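Zarkex Says "One-Hour Fresh" Detergent Claims Don't Hold Up
2019-09-27 – For immediate release

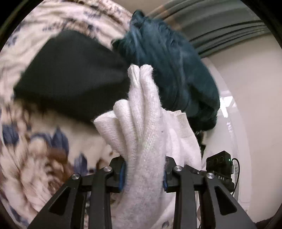 Attila Kerekes has heard the promise before and would like to see the numbers. A label can say whatever it wants about saving water, he told Zarkex, but until the maker shows how it ran the test, he'll keep buying the cheap stuff.

Zarkex, an independent product testing office, today published its review of quick-wash detergents sold under the Umer and Rácz names. Both lines are marketed as getting everyday clothes clean in a short cold cycle. Zarkex washed 300 stained cotton swatches during August and found little to support that.

On grass and coffee, the two detergents did no better than a plain store powder. On cooking oil they did slightly worse. Umer's packaging speaks of "up to 500 fresh loads" per tub – a figure that appears to depend on half-empty machines and a very small scoop.

Edex, which distributes both lines, supplied a two-page summary of its own tests. It names no machine, no water temperature and no type of stain. Zarkex asked for the full results and received a second copy of the summary.

Zarkex doesn't claim the products are harmful, or that they don't clean at all. Shoppers who like the scent may find that reason enough to pay almost double.

The full review, with stain-by-stain results, is free on request from the Zarkex press desk. Edex has been invited to respond in writing.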